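Minutes of the office meeting, August 10, 2011

Subject: paper, trays and the front table
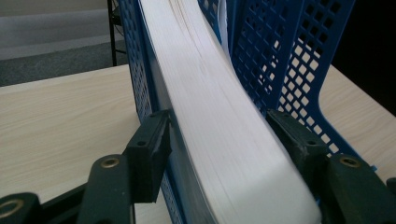 The minutes of the April meeting were read and accepted with one correction. In item 3 the word "ordered" should be "requested", as the order to Tamier was never sent.

**1. Paper supply**

Our account with Tamier is closed and the paper now comes from Kaneler. The first delivery cost 545 dollars, with freight included. Two members find the new sheets a little thinner than before. The others did not notice a difference. It was agreed to stay with Kaneler until the end of the year and then to compare the prices again.

**2. Blue mesh tray**

The blue plastic tray on the light table is used for plain white paper only. There was a long discussion on how full it may be. When the stack is thick it bends up against the side, and the sheets keep this curve when they are put in the printer. One member proposed a flat cardboard box instead. Another answered that in the mesh tray everybody sees at once how much is left, and this is useful.

Decided: the tray stays, but it is filled less. The rest of the paper goes in the cupboard, lying flat, in its wrapping.

Printed pages with one clean side do not belong in this tray. Last month they were mixed with the new paper, and the offer for Paulík went out with an old phone list on the back. An apology was sent to them the same afternoon.

**3. Scrap paper**

A second tray will be bought for the pages with one clean side, in a different colour. The budget is 19 dollars. Cleketti has trays in grey and in green – the green is preferred, if it is in stock.

**4. Printer**

The paper jam came back two times since April. It is not clear if the curved sheets are the cause or the rollers. Before calling the service we will try for two weeks with flat paper from the cupboard and write every jam on the sheet beside the printer, with the hour.

**5. Other matters**

The key of the cupboard must hang on the hook again after use. The request for a new stapler was moved to the next meeting – the catalogue was not at hand.

**To do**

- Move the extra paper to the cupboard
- Ask Cleketti about the green tray
- Put a label "new paper only" on the blue tray
- Hang the jam sheet beside the printer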